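Skukley Shape Blocks: notes for the collection

Read me first

Welcome, and thank you for opening this file before diving into the folders. This is the readme for the Skukley collection, which is a set of pictures and short written records of children's plastic shape blocks being set out in lines, curves and little groups on a flat board. If you have ever spent a rainy afternoon putting blocks in a row with a small child and then felt oddly sorry to put them back in the tub, you already know most of what is in here.

The collection was last gone over on Sunday, July 4, 2021. The file names changed a little during June, so if you have an older copy it is worth throwing it out and starting fresh with this one.

What you get

There are 200 records in all, sorted into 10 folders. Each record is one arrangement, with a picture and a plain text note giving the name of the arrangement, the shapes used and anything a person might want to know before trying to lay out the same thing at home or in a classroom. The notes vary a good deal in length. Some are a single line, and some go on for a paragraph because a particular curve or corner was fun to work out and it seemed a shame not to say so.

Folders 1 to 7 hold lines and curves. The other folders hold groups, pairs and a handful of arrangements that never got a proper name. We kept those last ones because people seem to enjoy them.

The blocks

They are chunky, brightly colored plastic pieces, the sort that sit nicely in the palm. Among the shapes are cylinders, hearts, stars and cubes. Color and shape are written down separately in every note, so you can search for all the red pieces, or all the hearts, without having to read through everything. We call the pieces by the simplest names we could find. A heart is a heart, and a cube is a cube even when it is turned so that a corner points toward you and it looks more like a diamond at first glance.

The board

The arrangements in the Kornudby folder use a big pale board with a strong grain, and I will admit to being very fond of it. The bands and swirls make a lovely background for bright plastic, and a small dark knot in the surface gives your eye somewhere to rest. It lies on a blue pegboard table. The note for the long curve reads, from the far end: red cylinder, yellow heart, yellow heart, red star, blue cube, and then on toward the near edge. The hearts go one in front of the other, and the whole line keeps to the right side, so there is plenty of bare wood left for whatever you would like to add.

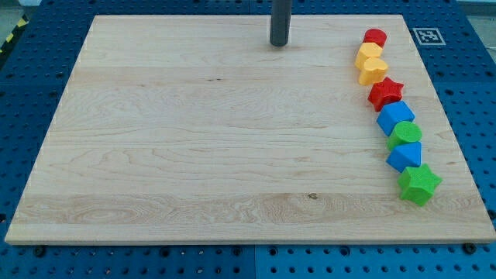
How the notes are written

Every note starts at the far end of the arrangement and works toward the near edge. Where a line runs straight across, the note starts at the left. Please keep to this if you send in notes of your own — mixing the two directions was the cause of nearly all the muddles in the first version, and it took a good many evenings to put right.

"Near" and "far" always mean near and far as you look at the picture. "Touching" is used only when there is plainly no gap. If it is hard to tell, the note says "close," and we would ask you to leave it at that.

Known problems

2 notes in the Cirillo folder have each other's titles. The text under the titles is correct, so go by that for now.

Yellow is the color most likely to disappoint you. It leans toward orange in some pictures, and the notes simply say yellow throughout.

Using and sharing

You are welcome to print the pictures, use them for matching games or sorting practice, or copy the arrangements block for block. If you pass the collection along, please keep this file with it and mention the Drusavau project by name. Corrections are always gladly received. Put the folder name and the title of the note at the top of your message, and we will find our way from there.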